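Home | Unit outline | Lectures | Tutorials | Readings | Assessment

Lecture 6: Friction, normal force and holding an object by its sides

Notes by the unit coordinator, Applied Statics, Cestard Institute
March

These notes cover dry friction as it is used in the second half of the unit. Work through section 2 with a pencil before the tutorial. Students who missed Lecture 5 should read the notes on free-body diagrams first, as the sign conventions carry over without change.

1. The basic relation

Two dry surfaces pressed together resist sliding. The resisting force acts along the contact surface and opposes the motion, or the motion that would occur if there were no friction. Its largest possible value before sliding starts is

F(max) = mu(s) × N

where N is the normal force and mu(s) is the coefficient of static friction. Once sliding begins, the kinetic coefficient mu(k) applies. It is usually lower than mu(s), and in this unit it is treated as constant.

The equation gives a limit. A block at rest on a level bench with no sideways load has zero friction acting on it, whatever its coefficient. Writing F = mu(s) × N for a body that is not about to slide is the most common error in the mid-semester test and loses both method marks.

2. Worked problem: the crate on the ramp

A crate with a weight of 2,000 N rests on a loading ramp. The ramp is inclined at 20 degrees and mu(s) is 0.45. Does the crate stay put?

Component of weight down the ramp: 2,000 × sin 20 = 684 N
Normal force: 2,000 × cos 20 = 1,879 N
Maximum friction: 0.45 × 1,879 = 846 N

The crate stays at rest. The friction force is 684 N and not 846 N. The remaining 162 N is the extra push down the slope that would bring the crate to the point of sliding.

The angle at which sliding is about to begin depends only on the coefficient: tan(theta) = mu(s). For 0.45 this gives 24.2 degrees. Weight cancels. The tilting board in the Ollen laboratory uses this result, and the angle should be read to the nearest half degree.

3. Side contact

Now take a body held between two vertical surfaces, one on each side, with nothing beneath it. Each surface pushes inward with force N. Friction acts upward at both contacts, so for equilibrium

2 × F = W

and the smallest normal force that will hold the body is

N(min) = W / (2 × mu(s))

Note the factor of two. A brick weighing 30 N held between boards with mu(s) = 0.6 needs 25 N from each side. If the boards are greased and mu(s) falls to 0.05, the same brick needs 300 N from each side.

Exercise 6.2: a bundle of roofing battens weighing 107 N is held in the same way, with mu(s) = 0.5. Show that N(min) is 107 N, and explain why this equals the weight.

4. Surface texture

The simple model has no term for contact area or for pattern. Real surfaces depart from it in several ways.

— Soft materials deform, and friction then rises less than in proportion to the normal force.
— A ridged or cross-cut face can bite into a softer body. The resistance is then partly mechanical interlock, and a single coefficient describes it poorly.
— Grooves give water and dust somewhere to go, as on tyres and boot soles.
— Contamination changes the coefficient more than most students expect. Clean and oiled steel should be looked up as separate entries in the Cabrera tables.

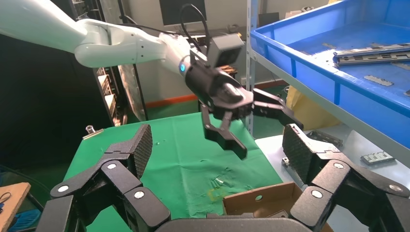

Page last modified: April, 4:15 pm

Diamond patterns are common on tool handles, jaw faces and fingertip pads. They present edges in two directions, so resistance to sliding is less dependent on the direction of the load than with parallel ridges. In calculations for this unit, use the coefficient supplied in the question and ignore the pattern.

5. Wedges and the friction angle

The reaction at a contact can be drawn as one force inclined to the normal. At the point of sliding, its inclination is the friction angle phi, where tan(phi) = mu(s). With this method a wedge problem reduces to two force triangles, solved one after the other. Draw the body carrying the known load first.

Exercise 6.5: the Flavik wedge in the handout supports a load of 1,692 N. The wedge angle is 8 degrees and the friction angle is 15 degrees at every face. Find the horizontal force needed to drive the wedge in, then state whether it is self-locking once that force is removed.

Bring a calculator and a ruler to the tutorial. Answers without a free-body diagram will not be marked.

Contact: Applied Statics unit office, Cestard Institute | Copyright Cestard Institute | Back to top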